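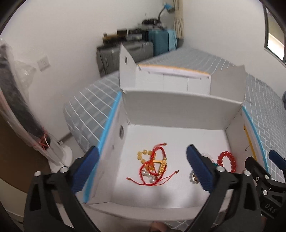

Figure 2. Bracelets kept together in an open white cardboard box on a bed, with braided cord and beaded pieces in contact.

4.2 Storage of small jewelry in the home

Households in the Udach and Skismont districts reported 351 storage places for small jewelry. Of these, 141 were containers first made for another use, and plain cardboard boxes were the most common type in both districts. Few had dividers or lining. Items were laid directly on the floor of the box, as in Figure 2, where a red braided cord bracelet with loose string ends lies tangled with a bracelet of translucent amber-yellow beads.

Respondents described sorting as a task done away from the place of storage. The bed was named most often as the work surface — a table was preferred only in homes where one stood in the bedroom. Stojanovska (2019) found the same preference among older residents and linked it to the fear of losing beads on a hard floor.

Mixed storage of cord and bead bracelets deserves separate attention. Cord ends catch on neighboring pieces, and charms add further points where a tangle can form. Drestorska's two-part scheme, which separates cord from strung beads before any sorting by color, was known in only two households. Most respondents sorted by color first and dealt with tangles as they came up. The effect of this order on sorting time is discussed in Section 5.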